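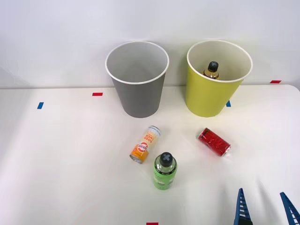 Open day at Larnine, June

Took the early bus out to Cidmont and got there before ten, which was too early, because they were still handing out badges. Mine was number 638. The flyer promised "the tidy workplace of tomorrow." What I got was a white table, two big paper cups, one gray and one yellow-green, a few cans and bottles, and a robot arm that sorts them. I have a nephew who does this for a quarter.

The woman from Bultard next to me took notes the whole time. I wrote down one thing, the bits of red and blue tape on the table. I asked if the arm needs those to find its way. The guide said they were "for reference" and moved on to the next question.

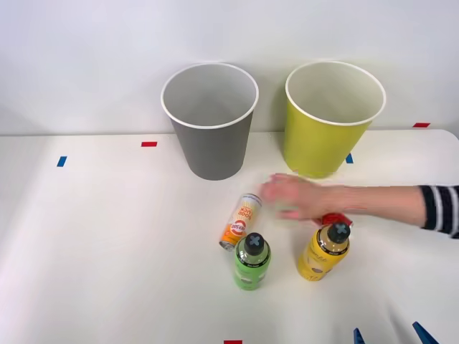
Second table talk, after coffee

Plenty of human hands near that table for something sold as hands-free. The green bottle and the yellow one have the same X on their caps, and I would like to see it try a bottle without one. They told us it had done 970 practice runs. How many went right? The guide said he would have to check.

I will give them the grip. Those blue fingers got hold of a yellow bottle and held it straight up over the yellow-green cup, and I caught myself leaning in like everybody else.

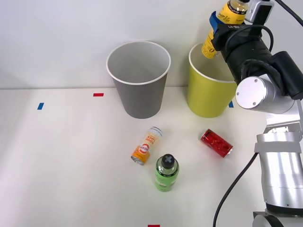 Still, a nice grip doesn't pay for itself. Khunthong is supposed to be getting one in the fall, and I want to hear from the people there once the sales folks have gone home. Lunch was a cold wrap. Missed the 2:15 and walked to the other stop.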